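4.2 From line work to teaching work

The Temard site packs and cleans small fittings for plumbing suppliers. Before the change we studied, every fitting was wiped, turned over, checked and set in a tray by hand, and most people on the floor had been doing that for years. In September the firm began moving the wiping and sorting steps to robot arms, using a training tool called Dosent. What makes this site so interesting to us is where the robots' skill comes from. It comes from the same people who used to do the wiping.

Staff put on a harness, pick up a pair of hand-held grippers and do the job they already know, only with fingers that match the robot's. Each run is saved as one demonstration. By 16th May the teaching room had logged 3,000 of them, of which 1,566 came from people who had never used a computer at work before. We find that second figure wonderful, and it came up again and again in our interviews, often with obvious pride.

Figure 6. Teaching with hand-held grippers at the Temard site. 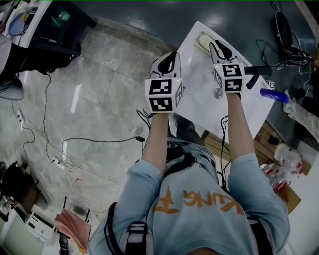 Teaching is slower than doing, and the workers were quick to point this out. A person who can clean a fitting without thinking has to think again once the fingertips are gone. Several described their first week as learning to eat with somebody else's hands. The grippers give back very little feeling, so people lean on their eyes instead and start to notice things they had stopped seeing. Where the sponge lies is a good case. In Figure 6 it is near the top edge of the board, ahead of the right gripper, with the small silver fitting between the two tools. One worker told us she had always kept her sponge close to her body, and that she only moved it forward when she began teaching, as the reach was easier to repeat. She has since moved it forward at her old bench too.

This kind of self-study ran all through our notes. People argued, happily and at length, over which hand should hold and which should wipe. They argued over whether to turn a fitting once or twice. Before the change these were private habits. Now they had to be talked through, as the robot learns poorly from a mix of styles, and the talking itself turned into one of the best-liked parts of the job. A group of workers wrote up the agreed way of doing things in a short guide they named Metari - the name stuck, and by the end of our visits people used it as a verb.

The physical side of the work changed as well. Line staff used to complain mostly of sore wrists and thumbs. Teaching staff talked about shoulders. The harness straps sit on both of them, the grippers are held out in front of the body, and with cables running from the tools there is a limit to how freely a person wants to swing around. The floor came up too. Cables cross the tiles on their way to the table, and workers asked for covered channels early on. The request was still open when we left. We think it deserves the same care that went into the software, and the people in the room know better than anyone where the channels should go.

Pay and status are harder to sum up. Teaching shifts earn the same hourly rate as line shifts, but they are shorter, with a break after every 644 seconds of recorded work, a limit the staff asked for and got. Some workers saw the move as a real step up. Others missed the line, where they could chat while their hands were busy. A recording, by contrast, asks for close attention from start to finish, and talk has to wait for the breaks.

We saw a different pattern at the Adugna site, where teaching was given to a small team hired from outside. The arms there run well, but the line staff could tell us very little about them and had no say in how the task was split up. Section 4.3 compares the two sites on this point, beginning with who gets to call a demonstration good enough to keep.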